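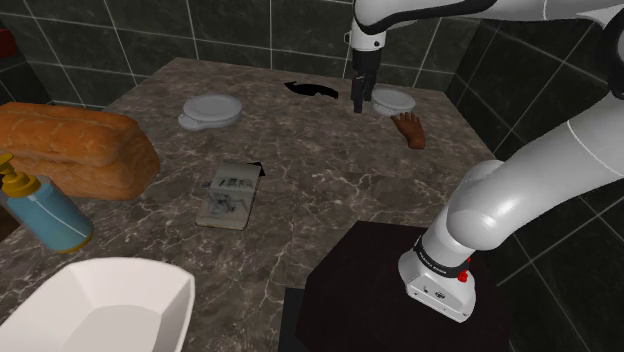 693 shares | 3 comments

My grandmother could clear a supper table, wipe it down and scold two cousins in the time it takes most robots to make up their minds about a saucer. I thought of her all through July, when I was visiting the folks at Skitalden, who very much want a machine to tidy your kitchen.

Colin Dobson runs their kitchen trials, and he's a patient man. Dishes are coming along nicely, he told me, and bread is fine if you don't mind a dent or two (I don't!). Knives still make him nervous. They rehearse each chore 400 times in simulation before a real arm gets to try it, and even so, he does his own washing up at home, every night, with the radio on.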